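Kitchen notes, 14 March 2026

Quick one this time, sorry. Halfway through the repaint at the shop and everything I own is under a dust sheet.

So. Countertops. More mail on this than on anything since the gas hob piece back in November, and most of it asks the same thing: stone, or something that looks like stone? Short answer, depends how you cook. Longer answer below, typed fast.

Marble first. Lovely. Cold under pastry, nice with almost any cabinet color. Also a worry. Lemon juice, vinegar, red wine, tomato, all of it etches. An etch is a dull spot and sealer won't stop it. Sealer only slows down stains. Two diffrent problems and people mix them up all the time, then they blame the installer. If you hate marks, get a honed finish, it hides them better than polish does.

Resealing: ours gets done every 8 months or so. Water test before you bother. Few drops on the stone, go make coffee, come back. Dark patch means reseal. No patch, leave it alone another while.

Quartz. Made from ground stone and resin. No sealing. Doesn't like hot pans, so keep a trivet out on the counter where you can grab it. The veined ones have gotten much better, the cheap ones still repeat the same pattern every few feet and once you see it you can't stop seeing it. Ask for the full slab, not the little square sample.

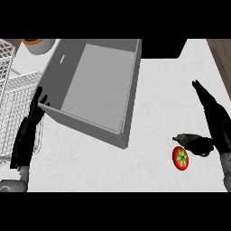
Prices, since you all ask. We had 2 quotes for the same run of counter. Ekel came in 461 dollars under Matei, but Ekel charged extra for the sink cutout and the faucet holes and Matei had both in the price. By the end there was hardly anything in it. Get the cutouts written down. Get the edge profile written down too. And the backsplash strip, if you want one, because "included" meant something else to everybody I spoke to.

Lead time was 5 weeks from template to fitting at both places. Template only happens once the base cabinets are in and level, so don't book the plumber early like we did. Paid him to stand in the hall.

Seams. Ask where they go before you sign. Over the dishwasher is a poor spot, steam gets at it. Right through the sink cutout is common and mostly fine if it's done well.

Laminate people, I haven't forgotten you. Jitov has a new matte range that wipes down easy, and we've had the gray in the back room since last summer with no complaints. Chips at the corners if you bang it with a cast iron pan. Ask me how I know.

Cleaning, all types: warm water, a drop of dish soap, soft cloth. Dry it after. Doltine do a stone spray that smells of oranges, it's ok, bit streaky on dark colors. No bleach on marble, no scouring powder on anyting.

Next issue is drawer runners. Send your questions by the end of the month, and measurements in inches please.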